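Bin and bench walk-round – Istow store, Pliltora side
January 3, 2024

Did this quick before the delivery, so excuse the scrawl. Last full one was August. Ticks where ok, comments where not.

**Floor and access**

- [x] Walkway clear to the back door
- [x] Floor dry, swept
- [ ] Yellow line tape – lifting near the second post, caught my boot on it. Needs redoing, not just pressed down again
- [x] Lights all working
- [ ] Exit sign – works on test but the cover's cracked. Same comment as August

**Shelving**

- [x] Load plates readable
- [x] No bent uprights
- [ ] Bay 7 – bottom beam clip missing. Took the weight off it, put a tag on. Don't reload till there's a clip in
- [ ] Bay 11 – Czarnecka cartons stacked past the top rail again. Brought down to level. Label the rail??

**Metal bins**

- [x] Rims – no sharp edges, ran a glove right round each one
- [x] Walls straight, no splits at the corners
- [ ] Coating – wear on the inside walls, worst on the far wall where the blocks go in and out. Scuffs only, didn't find rust. Touch up when there's a quiet day
- [x] Bottoms – scratched and stained, mostly along the edges. Cosmetic. Passed
- [x] No offcuts, strapping or rubbish in the bottom

Coating is the one I'd keep an eye on. If it goes through to bare metal we'll be chasing rust by winter and the colour comes off on the blocks. 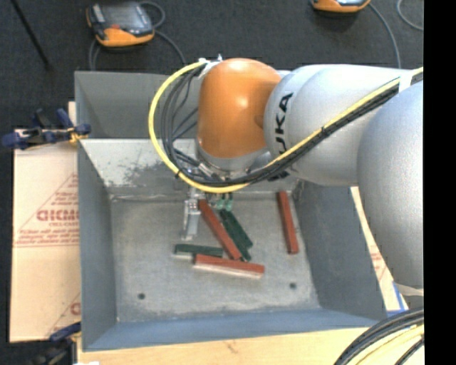
Also would like the bins wiped out before each refill, not once a month. Grit in the bottom is what does the scratching. Brush and pan are on the hook by the sink, takes no time.

**Blocks**

- [x] Laying flat, not stacked up over the rim
- [x] Ends not chipped
- [ ] Spares – 19 on the sheet, 19 on the shelf, but two have the old Serurow labels. Relabel or the count goes funny next time
- [ ] Offcut box – full. Emtpy it

**Cables and ties**

- [x] Nothing trailing across the walkway
- [x] Ties tight, tails trimmed
- [x] Outer covering – no nicks or flat spots where I could reach
- [ ] Extension lead by the bench – test tag out of date. Pulled it, it's in the office

**First aid and fire**

- [x] Extinguisher in the green, pin in
- [ ] First aid kit – out of large dressings, eyewash is past date. On the order
- [x] Emergency number on the wall, can still read it

**To do, in order**

1. Clip for bay 7
2. Eyewash and dressings
3. Floor tape
4. Tag the lead or bin it
5. Exit sign cover – please, this time
6. Bin coating, touch up far walls first

Items 1 and 2 this week. Rest within 30 days, then I'll walk round again. If you fix something intial it on the wall copy, not this one. Didn't get to the roller door – was up the whole time. Will check it seperately.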